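I keep my craft bits in a little felt-front box, and sorting it takes me one cup of coffee. Start with the small stuff - clear discs and shiny clips first. 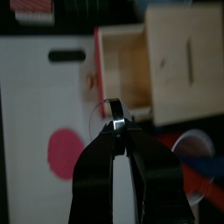
Gladys Montoya: Do you glue the knobs before or after the felt?

After, Gladys! Glue the round wooden one last and leave it overnight. 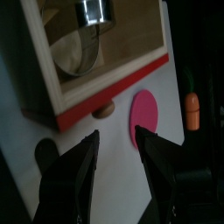
Wooden knob, pink dot

Next, stand the red piece up and check that it sits straight.

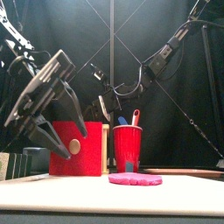

If it leans, sand the bottom a little and try again. Then lay out your board and marker for labels.

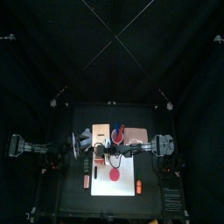
White board with the red circle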